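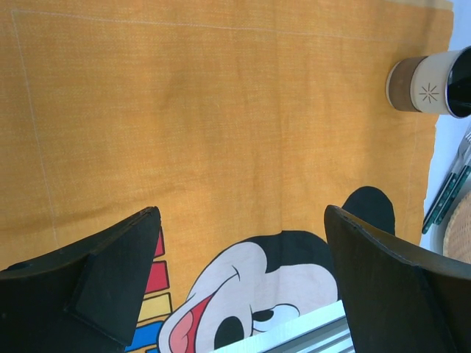

4th July. Sourdough starter log, second batch, kept at the bench in the Torketti kitchen.

Fed both jars at the usual ratio, one part starter to two flour to two water. Jar A is on the Endora rye, jar B on plain white. 36 hours since the last feed for both, too long, my fault. A had a gray liquid on top and smelled like nail polish remover. Poured it off and carried on. B was flat but smelled fine.

Test dough from jar B: 300 g flour, 11 g salt by mistake (should be 6). Kept it as a salt check. Bulk rise was slow and the dough stayed tight. Baked it anyway. Crumb close, crust pale, too salty to eat plain. 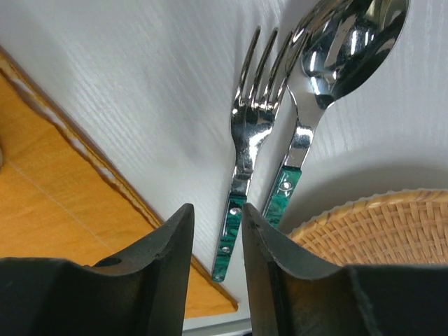 Does the extra salt explain the slow rise?
Partly. Salt at that level holds the yeast back, but the starter was also underfed, so one loaf can't separate the two.

Next: same dough with the right salt, from a jar fed twice the day before. Final weight should be noted before and after baking. I only have the after weight for one loaf, 676 g, from the big tin, and no use without the other number. Move the rye jar off the shelf over the oven.

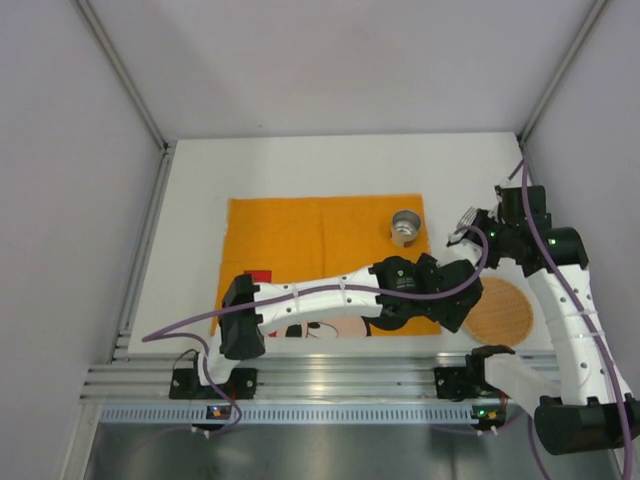
Ilir Karagiannis thinks the white flour is the trouble and would put a spoonful of rye in jar B at each feed. Will try it on half of B and leave the other half alone. Need a third jar, and labels that don't come off in the sink.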